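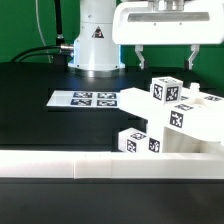 Cell 2 – arm base, open gripper and marker board.

Inspection, February 15, 2022. Inspector: Mayuree Rungrueang

1. Base warning label – legible. OK
2. Base connector and cables – reseated. Recheck at 215 hours.
3. Gripper fingers – pads within limit. OK
4. Marker board – recalibrated, 40 poses.
5. Front rail – seam near center. Monitor.

Print this page | E-mail this page

Related
Drutitz cell: December checklist
Ustham gripper service, 4,000 hours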